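Open Day at the Govindasamy Handling Laboratory
2 min read

The Govindasamy Handling Laboratory opened its doors to partners and local residents on 2026-09-22. Guests were invited to see two-handed work with everyday household goods and to speak with the staff of the Claser project.

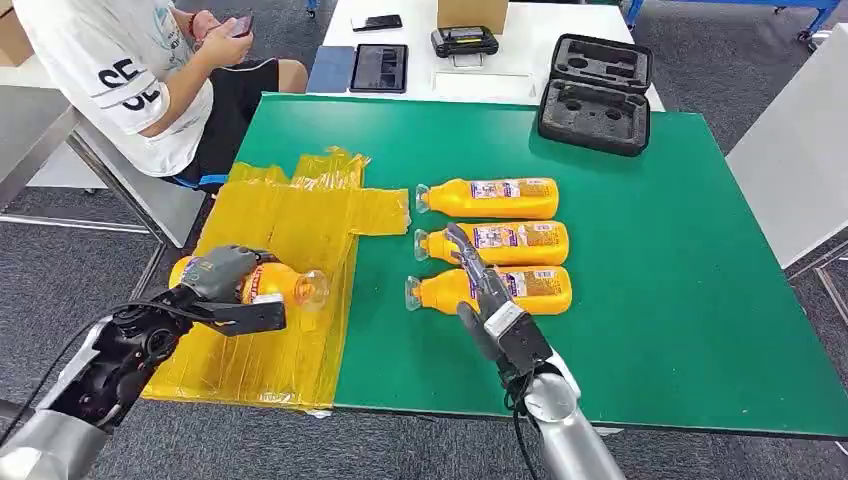 The program began with a welcome from the director's office, followed by short demonstrations of 15 minutes each. Visitors from Okico and Curkel attended the first session and asked about grip force, hand wear and the handling of smooth plastic containers.

Bottles remain a useful test item for the project – they roll easily, and their labels and caps must be kept in good condition.

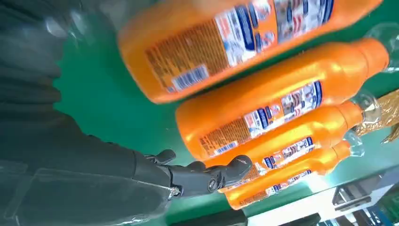
A multi-fingered hand, open beside four orange bottles on the green work surface.

Questions on training and safety were taken after each demonstration. Groups wishing to arrange a visit in February may now apply in writing to the laboratory office. 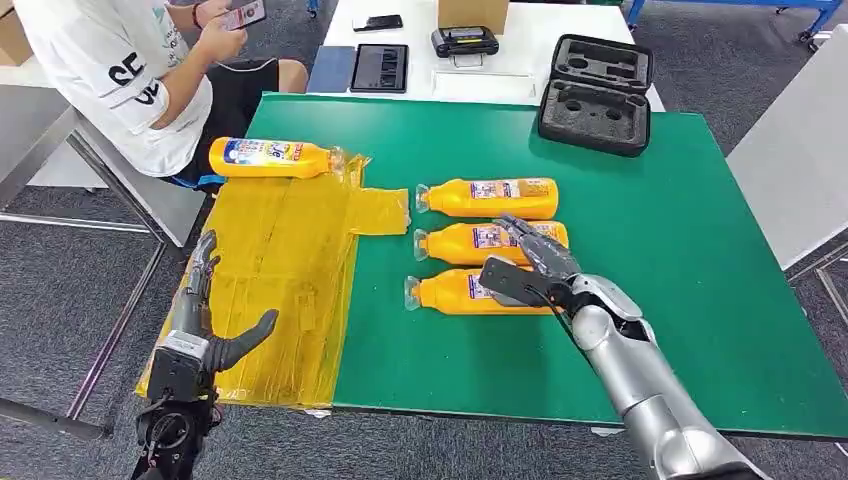

The right hand over the middle bottle in a row of three, with a fourth on the yellow sheet.

Contact: Visitor Office | © Govindasamy Handling Laboratory | Back to top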